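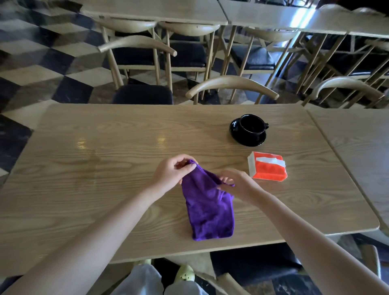 *Chiffon violet, table couleur chêne clair, côté salle. Tasse noire et mouchoirs sur la table.*

**21 septembre 2023 – carnet d'atelier, finitions et entretien**

Quelle bonne matinée ! On s'est enfin occupés des tables de la salle, côté Bondside, et je note tout pendant que c'est frais, avant de mélanger les produits dans ma tête.

Point de départ : la finition brillante. J'adore ce qu'elle fait au veinage, on lit chaque ligne du bois, mais elle montre aussi la moindre trace de doigt et le moindre rond de tasse dès que la lumière rase le plateau. En juin j'avais essayé l'éponge bien mouillée : voile blanchâtre partout, une heure à rattraper. On ne recommence pas.

Méthode du jour :

- chiffon violet plié en quatre, à peine humide (essoré jusqu'à ce que plus rien ne goutte)
- passage dans le sens du fil, longues bandes, sans appuyer
- on déplie, on replie sur une face propre dès que ça accroche
- deuxième passage à sec, même sens
- contrôle en se baissant à hauteur du plateau, face à la fenêtre

Le pliage change tout ! Je secouais mon chiffon en boule depuis des mois et je redéposais la poussière deux tables plus loin. Plié en quatre, ça donne huit faces utiles si on retourne bien, et j'ai fait une table entière sans rincer. Rafia Dhanial préfère plier en trois dans la longueur pour les chants – à comparer, je pense que pour les angles arrondis elle a raison.

Le joint entre deux tables accolées reste le point pénible. Les miettes s'y logent et le chiffon passe par-dessus sans rien prendre. Essayé : coin du chiffon pincé et tiré le long de la fente. Correct. Essayé ensuite : écarter les tables de deux doigts, brosse souple, puis resserrer. Bien mieux, mais il faut être deux, sinon on raye le sol.

Produit : l'échantillon de chez Minhas, dilué selon l'étiquette. Odeur très légère, aucun film gras au toucher après séchage. Sur le petit panneau d'essai de l'atelier, j'ai fait plus de 196 allers-retours au même endroit et je ne vois aucune différence de brillance avec la zone témoin. Je suis ravi, je m'attendais à ternir ! Le flacon de Griltanstead, lui, laisse des auréoles en séchant. Écarté pour ces tables-là, à garder pour les piétements.

Chaises : pas traitées aujourd'hui. Les dossiers courbes demandent un chiffon à part, on prend vite de la poussière au creux de l'arrondi. Pour les assises foncées, aspirateur d'abord, embout plat, puis chiffon sec. Ne surtout pas utiliser le même que pour les plateaux.

Lavage des chiffons : 40 degrés, sans adoucissant (ça bouche les fibres), séchage à l'air. J'ai mis une pince à linge sur ceux qui ont touché le produit Griltanstead, qu'on les lave séparément.

À faire :

- [ ] recommander des chiffons violets chez Bultville, réf. 373
- [ ] tester le pliage en trois sur les chants
- [ ] patins feutre sous les tables avant de les écarter à nouveau
- [ ] demander à Rafia où est passée la brosse souple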